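Notes on teaching the arm by hand, part four

June 11, 2018

The previous part ended with the glove calibrated and the arm following it without drifting. Since then I have been recording demonstrations, and most of what follows concerns how to record them so that they are worth keeping.

There are two ways to show our arm a task. The first is to put it in free-drive mode, take hold of the wrist and push it through the motion. The joints report their angles and the controller stores them. The second is to stand back and drive it remotely, with a tracker on the forearm for the wrist and a glove for the fingers. I started with the first method because it needs no extra hardware. It works well for reaching and placing. It works badly for anything involving the fingers, as you need one hand for the arm and have only one left for a hand with several joints in each finger.

The remote method has its own faults. There is a lag between my movement and the arm's, small enough to ignore when reaching and large enough to matter at contact. The glove gives no sense of force. I judge grip by eye, and a paper cup is a poor object on which to learn this. It deforms before it slips, and the deformation changes the grip.

The recording software is Molletti, which writes joint angles, finger commands and video against one clock. The version I had been using stamped the video when the file was written and the joints when they were read. The resulting offset varied with disk load. I found it after 354 recordings, all of which had to be thrown out. The current version stamps both at the source. Anyone on the older release should check this before doing anything else.

I now have 2328 recordings across all tasks. After filtering, 1764 remain. The filter rejects three things: a pause of more than two seconds in mid-motion, a second attempt at the grasp, and a finger command at its limit when the object is lifted. The last is the most common. It means I was squeezing, and a policy trained on squeezing will squeeze everything.

The cup task is the one I have changed most often. Cups start upside down, and the fingers have to take the side without pushing the cup along the cloth. Other objects stay on the table so that the policy does not learn to treat anything that is not table as the target.

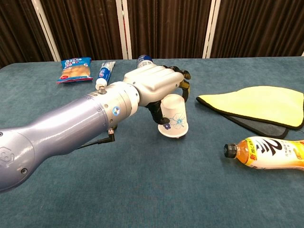

Is it better to keep the failed demonstrations or delete them?

Keep them, but label them and leave them out of the first training run. They are useful later for teaching the system to recognise a bad grasp, and they cannot be recovered once deleted.

Training on the filtered set takes one night on the machine at Ollham. I have tried smaller sets. With 1132 recordings the reach was as good as with the full set, but the finger closing was noticeably worse, with the thumb side arriving early. I have not tested whether more recordings would help further or whether the gain came from better spread in the starting positions.

Remaining jobs: replace the forearm strap, which slips after an hour; write up the Haslinger filter settings; repeat the cup runs with the wrist speed limit lowered. The settings file will go up with the next part, probably in September.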